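January
By Smaranda Căpraru

Singers wanted for the Brurkville Community Choir

We're starting a new season and we'd love to hear from you! The choir has been going for 7 years and we sing a bit of everything, from old river songs to two brand-new pieces by a composer over in Alvarado. You don't need to read music (plenty of us learned by ear) and there's no audition, just a short chat so I can work out whether you're happier up high or down low.

We rehearse every Friday at 7 in the upstairs room on Ginderero Street. Low voices are what we need most, but please come whatever you sing.

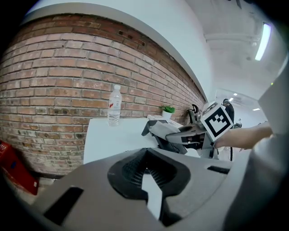 What to bring

A pencil, a folder and some water. Sheet music is on loan for the season, and the fee is $69, or free if you're a student. We finish up with a concert at the Tristico, which seats 200, and it's such a fun night out – last time the whole back row joined in on the final chorus!

To sign up, leave your name and phone number at the library desk, or drop a note in box 759 at the Brurkville post office. First-timers can try two rehearsals before paying.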